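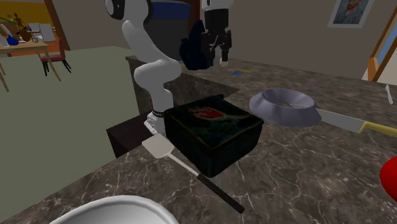
Old school converted to studios – do we have to keep the raised stage when we put in step-free access?

Asked in: Building reuse and renovation

Hello everyone, and thank you in advance for reading, because I know I go on a bit. I'm on the small team looking after the old Rosenthal school building in Tristosmont, which closed as a school years ago and has been used for dance classes, a choir and pottery ever since. We have finally been offered a grant to make the ground floor properly accessible, and I'm thrilled, but we've hit a snag in the main hall.

The hall has a raised stage at the east end, original to the building, with three steps up on the left side and a lovely paneled front. Behind the stage is the only door through to the back corridor, where the restrooms and the pottery room are. So anyone who can't manage steps has to go outside, along the side path and in again by the boiler room, and in January that is no fun at all.

Our architect has drawn two schemes. The first takes the stage out completely and levels the floor. The second keeps the stage and adds a platform lift where the steps are now, which eats up a good bit of floor and looks (to my eye) rather like a phone booth parked in the corner. The choir are dead set on keeping the stage. The dance teachers would love the extra floor. The building is on the town's historic list, though only the outside is mentioned by name as far as I can find, and I don't know how much that protects the inside.

Has anyone been through something like this? I'd especially like to know whether a lift holds up in a building that's used every evening, and whether there is some third way we haven't thought of. The stage is 3 feet high if that helps. Oh, and the hall seats 100 when it's set out for a concert, so I'd hate to lose too many places.

Answer 1 (marked as most helpful)

What a nice problem to have, even if it doesn't feel like one right now! I worked on the reuse of a convent school in Greria that had very nearly the same layout, so let me tell you what we learned, and you can take or leave any of it.

First, please call your local preservation office before you fall in love with either scheme. In our case the listing text only mentioned the front of the building, just like yours, and everyone assumed the inside was fair game. The officer came out, took one look at the paneling and asked us to keep it. She was very pleasant about it, and she was far happier being asked early than being handed finished drawings. Rules differ from place to place, so don't go by ours.

Second, look hard at the wall beside the stage. We found that the hall had once had a second door, down at floor level, that had been plastered over when the corridor behind was turned into a store room. Opening it up gave us a level route to the back of the building without touching the stage at all. You may not be so lucky, but old plans are worth digging out. Ours were in the county archive, folder 651 (I still remember it, I carried that thing around for weeks), and they cost us nothing but an afternoon and some parking.

If there is no old door, ask your architect whether a new one could go in at floor level on either side. Cutting a new opening in a solid wall isn't cheap, and you'd want a structural engineer to look at it first, but you'd get some of that money back by not maintaining a lift forever.

You would still need some way for performers to get up on the stage, of course. We ended up with a small lift tucked in the wing, out of sight of the audience, and since it is only for the stage and not the route to the restrooms it gets used a few times a week instead of all day long. Keep up the servicing and it should be fine. Do budget for that, by the way – our first year's running costs left it out altogether and there was some awkward shuffling of money.

On ramps, do the sum before anyone suggests one. At the usual slope of 1 in 12, a 3 foot rise means 36 feet of ramp, plus landings on top, and that would swallow most of your hall.

Answer 2

We took our stage out. No regrets here, the hall is so much easier to use and we bought folding stage sections for concerts. Ours are made by Pevo and it takes two people to set up all 8 of them. They're heavy and you need somewhere to store them, so check you have a closet deep enough. The choir grumbled for one season and then stopped.

Answer 3

Does the grant pay for lifts? Some don't. Read the small print.

Comment from the person who asked

Thank you all so much, this is more help than I'd dared hope for. There is a funny patch in the plaster to the right of the stage that I have walked past for years! I'm going to the archive on Friday to look for the plans, and I've left a message with the preservation office as well. And yes, the grant does cover lifts, but only the installation and not the servicing, so I'm very glad somebody brought that up before our next meeting.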